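Teaching a bin pick by remote control

Rencombe help pages > Arm cells > Recording

You will need the arm cell switched on, the hand controller paired, and a bin with a mixed set of objects in it. A first session takes most people a morning. By the end you should have 25 good recordings of one task: reach into the bin, pick up a named object, lift it clear and stop.

Before you start

Fix the bin so that it can't slide. Mark its place on the table with tape as well, so you can put it back after cleaning. Check that the cables on the arm have enough slack for the wrist to turn fully both ways. A cable that pulls tight near the end of a turn will spoil the recording, and sooner or later the cable.

Set the arm speed to 19 per cent. You can raise it later, but keep it the same within one batch.

Recording a pick

1. Move the arm to the start pose and open the gripper.
2. Type the name of the object you are going for. Use the names on the Ceketti object list, spelt the same way every time.
3. Press record and wait for the tone.
4. Bring the gripper over the object first, then turn the wrist, then go down. Doing all three at once is quicker but gives the model very uneven paths to learn from.
5. Close the gripper slowly. With soft things such as socks, go a little lower than feels right and take a good pinch of cloth.
6. Lift straight up until the fingers are above the rim. Hold still for a moment and press stop.

If you drop the object, keep the recording and tag it "dropped". If you hit the wall of the bin, delete it and check the fingers before carrying on.

Change the layout after every five picks. Let things lean on the walls and on each other – a tidy bin teaches very little.
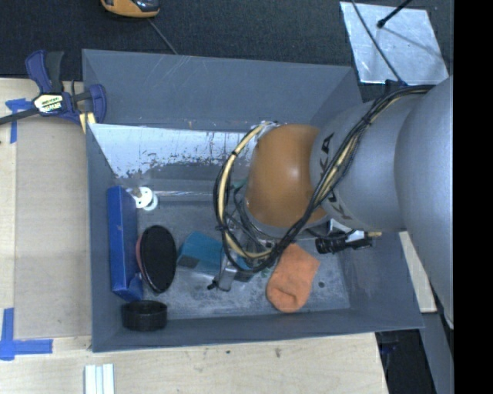 Working near the walls

Tall or narrow objects standing along a wall, like the long blue box on the left, are best left until you have had some practice. Come in from the open side and keep the wrist away from the rim. The clamp on the corner of the bin counts as an obstacle too, so raise the arm before crossing over it.

Saving the batch

Recordings longer than 300 frames are flagged when you save. Watch them once and trim any waiting at the start. Then upload the batch to the Sturnerport store under your cell number. Training on the Yousafzai model starts when a task reaches 2000 picks across all cells.

Next page: Guiding the arm by hand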